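The Lower Aisle

Clutton's closed at nine, and on the eleventh night of her new job Nouri was still working the cleaning aisle at twenty past. The front lights were off. Åsmund Skjelbred, who owned the store and had kept the old name over the door when he bought it, was in the office with the adding machine going.

He had given her the aisle that morning with one instruction.

"Make it look like somebody lives here," he said.

She had worked in a bank in Wurkum for most of her adult life and had never thought about how a shelf got to look the way it did. You walked in, you took the thing, you went home. Now she saw that people put bottles back backward. They picked up a pouch of detergent, read the whole of it, changed their minds and left it with the sponges. Children moved things for no purpose at all.

Her mother had bought the same floor cleaner all her life. It was dark stuff with a strong smell, and she poured it into the bucket by eye and never measured. When Nouri was small she was sent down to the corner for it with coins in her fist. Once she dropped the bottle on the stairs, and for the rest of the summer the whole building smelled like a clean hospital. Mrs. Adair on the second floor said it was an improvement.

Her mother had died in July. The apartment on Nurkwood Street still had to be cleared. Nouri's brother had called twice about it and she had let it ring both times.

She got to the Sunny bottles last. She set one at the back, then another beside it, then a third, and pushed them in until they stopped. She wore her mother's green dress, the one with the white swirls, because the sleeves were long and the store was cold after closing. It was a little big in the shoulders. She had taken it from the closet the one time she went over, along with a frying pan, and then had locked the door and gone home on the bus.

The bottles in front were harder. There was less room than there looked to be, with the big pouches of Wheel on one side, and when she moved one bottle she had to mind the next. One was on its side. She left it where it was and kept hold of the one she had.

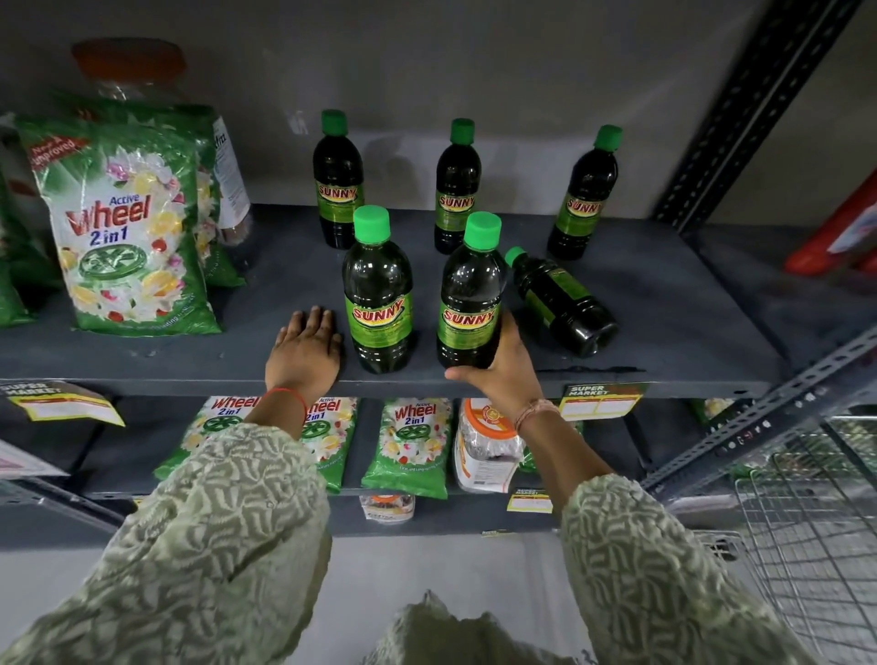 Closing Out

"You're still here," Skjelbred said. He had his coat on and the cash bag under his arm.

"I'm nearly done."

He came down the aisle and looked at it. He was a tall man and had to bend to see the lower shelf, where the small pouches were. He straightened one that was already straight.

"I was 50 dollars short," he said. "I added it 5 times. First I had 2902 and then I had 3073, and I thought, well, now I'm rich. Then I had 2902 again."

"Do you want me to try it?"

"You were in a bank."

"I was."

They went into the office and she sat in his chair. It took her ten minutes. He had written one of the deposit slips down twice and left out another, and a fifty was stuck to the back of an envelope from the water company. She peeled it off and laid it on the desk. He looked at it for a while.

"I hired you for the shelves," he said.

"I like the shelves."

"You could do both. It would be a bit more money. I can't say how much tonight."

She said she would think about it. He nodded as if that was a reasonable thing to do with an offer, and went to turn down the heat.

Nouri went back for her bag. She had left it on the floor in the cleaning aisle. The bottle was still lying down, and she picked it up and was going to stand it with the others. Then she carried it to the register, found the price on the list and left the money on the counter with a note, so it would be there for the morning.

"What's that for?" Skjelbred asked. He was holding the door.

"My mother's floors," she said. "I have to do them before we give up the apartment."

"Big place?"

"Two rooms and a kitchen."

"That's not so bad," he said. He locked the door behind them and tried the handle, then tried it again.

The bus to Nurkwood Street stopped on the other side of the road. She normally took the one on this side. She crossed over with the bottle under her arm and got out her phone to call her brother.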